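**For immediate release – June**

# Kernex and Wivon publish a shared guideline for recording handling work with soft food packages

Kernex and Wivon have today published the first version of the Wumen Guideline, a document of 70 pages with rules for teams that record how people handle packaged goods with hand-held grippers. Such recordings are used to teach robots to do the same work later. The guideline is free to read and free to apply, and the two companies invite other groups to send comments until the end of the summer.

The work on the text started from a simple problem. Both companies were exchanging recordings, and both found that the material of the other side was hard to use. One team counted a grasp as finished when the fingers closed. The other team counted it when the package had left the table. Sachets that slipped were deleted in one place and kept in the other. When all recordings were put together, it was not possible to say what had been done well and what had only been labeled differently.

"We were polite about it for a long time, and then we were less polite," said Bronwyn Sheehan, who leads the recording practice at Kernex and is the first editor of the guideline. "After that we sat down and wrote the rules. Most of them are small. A small rule that everybody follows is worth more to me than a very clever one which is kept only in the head of one operator."

## What the guideline asks for

The text has 3 parts: the workplace, the person who does the work, and the record.

The part on the workplace deals with the table, the floor and the light. The work surface must be covered with a plain, pale material, and the cover must be changed when it is stained. Cables on the floor must be kept away from the place where the operator stands. Posts and supports at walking height should carry warning tape. Positions on the floor may be marked by hand, if the mark can be read from standing height. Equipment that is not needed for the task should be moved back from the table, but the guideline does not ask for an empty room, which very few teams can offer.

The part on the person sets limits for continuous work. An operator who holds a gripper in each hand should pause after every block of recordings, and the length of the block is written down before the shift begins. An operator may stop at any time without giving a reason, and a stopped recording may not be counted against the person. Sleeves should be long and close at the wrist, and of one color. New operators practice on a task without recording until they feel ready – this last point was discussed more than any other, and some readers may find it too soft.

The part on the record is the longest one. It says which moments must be labeled, what a failed grasp is, and how it is kept. Failed grasps are never deleted. They receive their own label and stay in the same folder as the others. Every package type must be listed with its material, its surface and its condition at the start of the session. A crumpled bag is not replaced only for being crumpled. It is replaced when it is open or leaking.

## Why snack bags and seasoning packets

The editors chose soft food packages for the first version. A shiny film bag changes its shape each time it is held, it reflects the lamps, and its print folds away. A rule that works for such a bag will, the editors believe, also work for a box. Rigid goods will come in a later version.

Before publication the rules were tried on 2852 recordings. These were labeled two times, by persons who did not see the work of each other. Where the two labels were different, the editors first looked for a fault in the text and only then for a mistake of the person. Several definitions were rewritten in this way, among them the definition of contact between a gripper finger and a folded edge.

Handling of food packages with hand-held grippers:

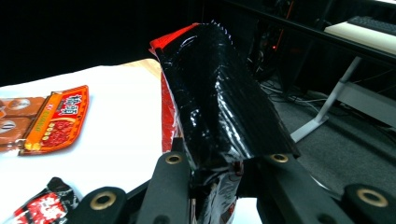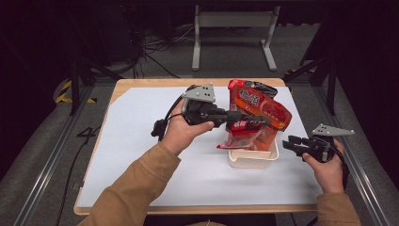
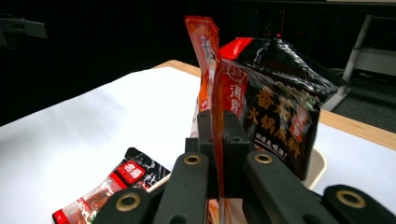 Lies Goossens, second editor and responsible for operator training at Wivon, expects that the section on labels will change again. "We have written 'stable hold' and we thought that this is clear," she said. "Then a colleague asked me if a bag which turns slowly between the fingers is stable, and I had no good answer. In the present text it is stable if it does not slide. I would like to hear from people who think that we are wrong."

The guideline is not a certificate. Teams may write that they follow it, if they also name the version and list the rules they do not follow. Kernex and Wivon will not inspect other teams and will not sell a label.

The packaging laboratory Savolainen has read the draft and given advice on the descriptions of film and seals. Its remarks are printed in an annex, also those that the editors did not accept, with a short answer to each.

## How to take part

Comments can be sent by any person or group, in English or in Dutch, and must refer to the number of the rule. Long comments are welcome, but the editors ask for one rule per message. All comments will be published together with the name of the sender, unless the sender asks for the name to be left out. A revised version will follow when the comments have been answered.

**Press contact:** Bronwyn Sheehan, Kernex, for questions on the text and the trial. Lies Goossens, Wivon, for questions on operator training.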